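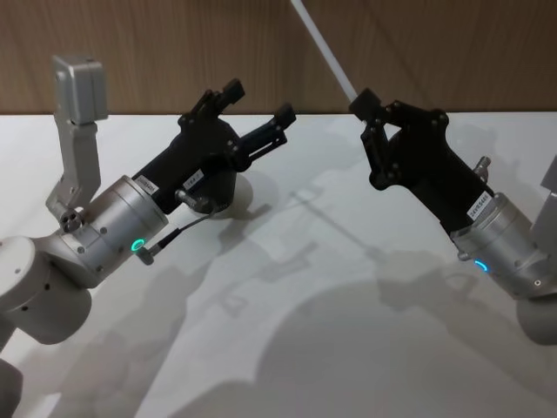 Please leave one table for the slow people

24 Jul 2023

When I moved to Dulletdale I did not speak the language of the country well enough to make a telephone call. I could read it, and I could write it if I had time, but the telephone frightened me. So in my first winter I did everything at the public library, at the counter, with my papers in my hand and my sentences prepared in a small notebook.

The library plans to remove this counter in December. The letter which came to all members explains that there will be a machine for borrowing, a machine for returning, and a screen for questions. Staff will be present for 3 hours on each opening day. The long reading table on the ground floor will also go, and in its place will be single seats with a socket for charging.

I want to write against this plan, and I want to do it fairly. I am not against machines. I use the borrowing machine myself when I have only novels with me and I want to catch the bus. It is quick and it does not mind if my coat is dripping. The people who made the plan also have a real problem with money, and I believe them when they say so. The roof was repaired last year and a roof must be paid for.

But I think they have measured the wrong thing. The letter says that a visit to the counter takes 224 seconds and a visit to the machine takes 38. I do not doubt these figures. I only ask what happens in the other 186 seconds. In my case, I learned the word "overdue". I learned that one may say "no rush" to a stranger and it is kind, while "take your time" can be kind or cross, and you must listen to the voice. I learned where the doctor is, and that the market moves to the car park behind the church when there is a fair. None of it was in my question. My question was always about a book.

A screen answers the thing you ask. This is good if you know what to ask. A person who is new in a place, or who has become old in it, very often does not know. My neighbour is 80 and she was born two streets away, yet she stands before the new parking system exactly as I stood before the tax form. She is not stupid. The words on the buttons are not her words.

Now about the table. I have read in the local paper that it is "underused". I am one of those who use it, so perhaps I am not neutral. In the mornings there is a man who copies maps. There are two sisters who do the crossword and fight over it in whispers. After school come the children from the Kisard estate, who do their homework there, and they are loud, and sometimes one of them asks a grown person how to spell something. Last spring a boy asked me. Me! I was so proud that I looked it up afterwards to be certain I had told him correctly. It was "necessary", and I had.

You cannot have this with single seats. A single seat says that you have come for your own business and you will go when it is finished. At a long table you must move your bag for somebody. You see what they read. You lend a pencil and perhaps you do not get it back.

Friends tell me that I am sentimental and that all this can be found in a café. I have tried. The nearest café to the library is the Havik, which is pleasant, but a coffee and a cake there cost what I used to spend on a day's food, and after one hour they begin to wipe near your elbow. I understand them, they have rent too. A library is one of the last warm rooms where you may sit without buying. There is also the waiting room at the bus station, but I would not send a child there to do fractions.

What would I do instead? I do not have a grand plan. I would keep the machines for those who want them, because in the lunch hour the queue is long and office people are right to be annoyed. I would keep one member of staff at one counter for the whole of the opening hours, also if it means that the library opens a little later. I would keep the table. If the single seats are already ordered, put them upstairs beside the newspapers, where people like to be alone.

The council says that it received 800 answers to its survey and that most were in favour. I looked at the survey. It was only online, and the first question was whether one would like "a faster and more modern service". Who would say no to this? I would have ticked yes myself if I had not read further. It did not ask whether anyone would miss the counter, and it was not offered on paper at the counter, where the people who would miss it were standing.

There is one more argument which I hear from younger colleagues – that the newcomers of today do not need the counter, because they have translation on their telephones. It is true that the telephone is a great help. I had an old Puma dictionary with a broken back, and I would have given much for what they carry now. But with the telephone between two people, they both look at the telephone. When I made a mistake at the counter, the woman there looked at me, waited, and said the sentence again in the right way as if she was only agreeing. I have tried to do the same for others since then.

Written objections can be handed in until the end of the month. They must be put in the box beside the entrance or sent by post, and the form is kept at the counter.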